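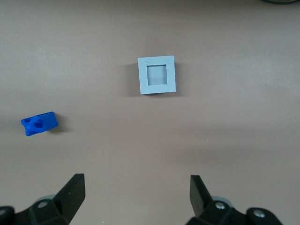
A peça azul e o quadro cinzento sobre a mesa, vistos do punho do robô.

Tecnologia | Automação | Reportagem

Ensinar pela mão

Por Leen Nimri
Março de 2021

Mervin Chan segura dois comandos e não olha para as próprias mãos. Olha para a mesa. Quando move o pulso direito, o braço direito do robô move-se também, com um pequeno atraso que ele diz já não sentir. "No princípio eu corrigia demais", conta. "Agora espero que o braço chegue onde eu estou."

A Clestasix, empresa instalada em Wiststead, dedica-se a uma tarefa que parece modesta: aproximar uma peça azul de outra cinzenta, com uma abertura quadrada, e juntar as duas. Uma pessoa faz isto sem pensar. Para o programa é preciso mostrar muitas vezes, e sempre com as peças em posições diferentes. O projeto, a que chamaram Firer, tem neste momento 973 demonstrações gravadas.

Cada operador faz até 100 demonstrações por dia, com pausas obrigatórias. Chan explica que o cansaço se nota nos dados antes de se notar na pessoa: os movimentos ficam mais curtos, a garra fecha cedo. Essas gravações são marcadas e revistas na manhã seguinte.

Existe também o outro método, mais antigo, em que a pessoa pega no braço e o conduz com a própria mão. A equipa usou-o durante três meses, até novembro. É mais intuitivo para quem começa, mas com dois braços torna-se difícil, e o corpo da pessoa tapa as câmaras. Ficou reservado para a formação dos novos operadores.

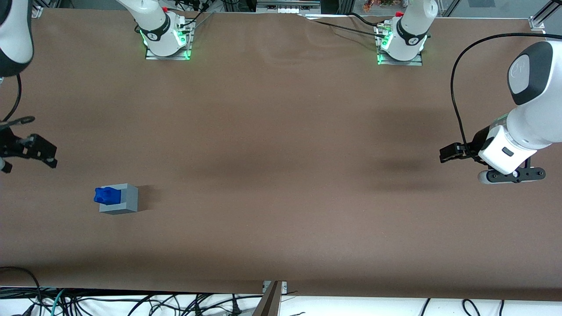

Quanto tempo demora uma pessoa a aprender a comandar os dois braços?
Na Clestasix, a formação dura 3 dias, e os primeiros resultados costumam ser aproveitados só a partir do último.

O que mais me surpreendeu na visita foi a conversa sobre os erros. Eu imaginava que as tentativas falhadas se apagavam. Chan guarda uma parte delas, sobretudo aquelas em que o operador falha e depois recupera – larga a peça, roda a garra, tenta por outro lado. "Se o robô só vê gente que acerta, não sabe o que fazer quando falha", diz.

A próxima fase prevê mais 300 demonstrações com uma peça de forma nova, desenhada no ateliê Arsenault. Chan ainda não a experimentou.

Artigos relacionados
– O que sente uma garra: os sensores de força explicados
– Trabalhar ao lado de um braço robótico
– Arsenault, um ateliê de peças impressas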